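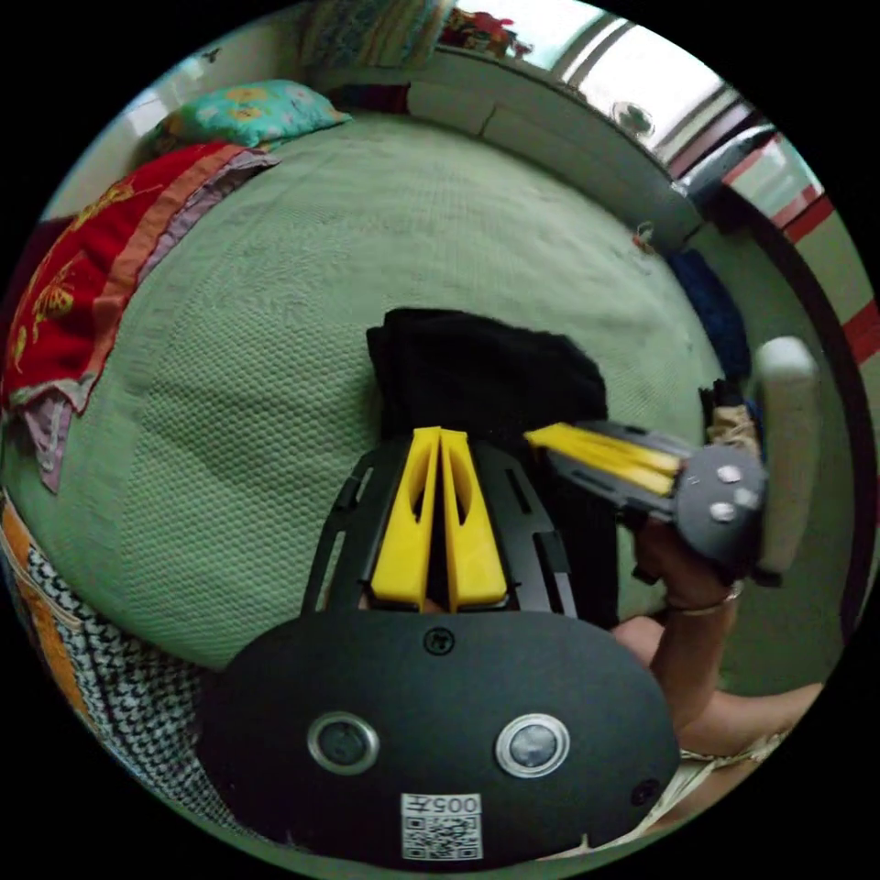

Fig. 7 – Linge noir plié, posé sur une couverture vert pâle.

7. Laver et sécher le linge foncé

Le programme « Foncé » de la Werka 632 promet sur le bandeau de « raviver les noirs ». Aucun programme ne ravive quoi que ce soit : une teinture partie est partie. Il tourne à froid, essore peu et rince deux fois, ce qui limite les dégâts. C'est déjà bien, et c'est tout ce qu'il faut en attendre.

7.1 Avant le chargement

1. Retournez les vêtements, fermetures fermées.
2. Videz les poches. Un mouchoir en papier oublié dans une lessive noire se paie pendant trois lavages.
3. Séparez le neuf du reste. Un article jamais lavé passe seul la première fois, quoi qu'en dise l'étiquette.
4. Remplissez le tambour aux deux tiers. La charge maximale imprimée sur la porte vaut pour le coton blanc, pas pour ce programme.

Note – Le test du chiffon humide (frotter une couture intérieure avec un linge blanc mouillé) donne une indication, pas une garantie. Un tissu qui ne tache pas à froid peut très bien dégorger à 40 °C.

7.2 Réglage du programme

5. Tournez le sélecteur sur « Foncé ». L'afficheur indique 90 minutes. Comptez davantage si la pression d'eau est faible : la durée affichée est une estimation et le compteur s'arrête parfois longtemps sur la dernière minute.
6. Laissez la température sur 30 °C. L'option « Hygiène » reste accessible dans ce programme, on se demande pourquoi ; ne l'activez pas.
7. Versez la lessive liquide dans le bac II. La poudre laisse des traces claires sur les fibres sombres, y compris celle que les fabricants disent « sans résidus ».
8. Appuyez sur Départ et maintenez deux secondes.

Attention – N'ajoutez ni vinaigre, ni sel, ni café. Ces recettes circulent beaucoup. Le sel ne fixe pas les teintures du commerce et le vinaigre, à la longue, attaque les joints de porte. Les joints abîmés de cette façon ne sont pas pris en charge par la garantie Akstead.

Les lingettes « anti-décoloration » captent une partie du colorant en suspension dans l'eau. Une lingette ressortie grise montre qu'elle a absorbé quelque chose, elle ne montre pas que le reste de la charge était à l'abri. Utilisez-en si cela vous rassure, sans mélanger pour autant le noir et l'écru.

7.3 Séchage et pliage

9. Sortez le linge dès la fin du cycle. Le programme « Anti-plis » retarde les faux plis d'une demi-heure, guère plus.
10. Faites sécher à l'ombre, toujours sur l'envers.
11. Pliez sur une surface propre et qui ne peluche pas. Les plaids et couvertures en laine déposent des fibres que la brosse n'enlève qu'à moitié.

Note – Si l'afficheur indique E-247 pendant l'essorage, la charge est mal répartie. Ouvrez, étalez à la main, relancez « Essorage » seul. Au deuxième E-247, retirez une pièce lourde. Au troisième, vérifiez les pieds de la machine (voir 3.2) avant d'appeler qui que ce soit.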